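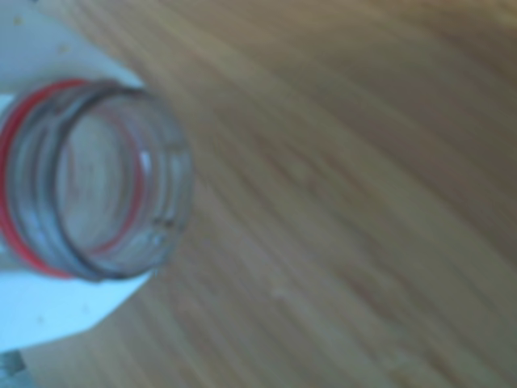

Attachment 1: bottle neck with red ring, light wood table behind. Out of focus.

Ticket 995
Product: Brarkus arm controller, version 2
Category: Grasping / clear objects
Submitted from: Mtshali Street apartment test
Status: Open, waiting on customer

Problem as reported

We are testing whether the arm can do one household chore start to finish: pick up empty soda bottles from a table and put them in a box. The task file is the stock bottle pickup from Dallden with our own table height entered. The arm finds the red labels every time. It has trouble with the necks. It closes short, or it closes on the shoulder and the bottle rolls away. With the cap on, the result is better. With the cap off, the neck detector drops out and the arm goes to its hold position and waits.

What we want to know is whether this is a setup problem or whether the software can't do clear plastic yet. If it can't, please say so and we will stop tuning it.

Reply from Jilteck support

Please confirm the following before we look at the logs.
Joint calibration done after the last power cycle.
Lighting the same for all runs.
Box position entered in the task file and matching where the box really is.
Gripper force left at the default.

Please also send the run count and split it by cap on and cap off.

Customer update, 4:40

Calibration was redone this morning. Lighting is the ceiling light plus the window, blinds half down. Box position was off by a finger's width and has been corrected. Force is at the default.

Run count is 139 pickups. We did not split the early ones by cap, so I can only give you the last batch. Cap on, the arm got the bottle into the box most of the time. Cap off, it managed 2 and gave up on the rest. 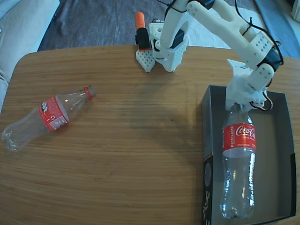
Gripping at the neck is what we want for the drop into the box. Gripping at the label crushes the bottle and then it sticks to the fingers when they open. We tried the label grip for a whole evening and went back to the neck.

Time per bottle is 12 seconds on a good run. A person does it in one or two. I don't mind slow if I can leave the room, but so far I can't, and somebody has to stand there and set the bottle straight again after it rolls.

Reply from Jilteck support

Thank you. The dropout with the cap off is a known limit. The detector uses the color edge at the top of the bottle, and a bare neck over light wood gives it very little to work with. Things to try, in this order:

Put a dark cloth or mat under the bottles.
Turn on "use label axis" in the Dallden task file. The neck position is then worked out from the label and the bottle length.
Lower the approach speed to half.
Power down, move the arm to its rest pose by hand, power up and recalibrate.

Do one at a time and run a batch after each.

Customer update, 7:15

Recalibrated first, because it was easiest. No change.

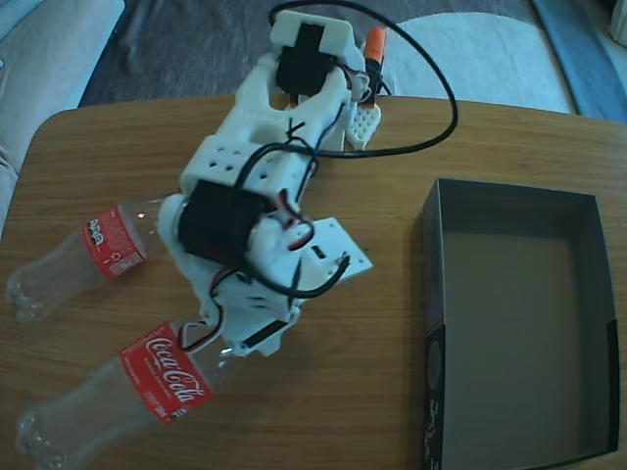
Label axis turned on. This helped. The arm now goes to the right end of the bottle even when it loses the neck, and it no longer stops in hold. It still closes short on bare necks, by a small and fairly steady amount, so maybe an offset would fix it. Where is that value set? I looked under Grasp and under Tool and did not find it.

Half speed made fewer bottles roll. It also made the whole thing slower, of course.

Have not tried the mat. I would rather not have to prepare the table for the machine, since picking up the table is the chore.

Reply from Jilteck support

The offset is under Task, Advanced, "close depth." Raise it one step at a time and keep the speed at half while you test. Please run one batch on the mat as well, even if you don't plan to keep it. We need it to tell a detection error from a reach error. Send both logs to this ticket.

Status changed to: waiting on customer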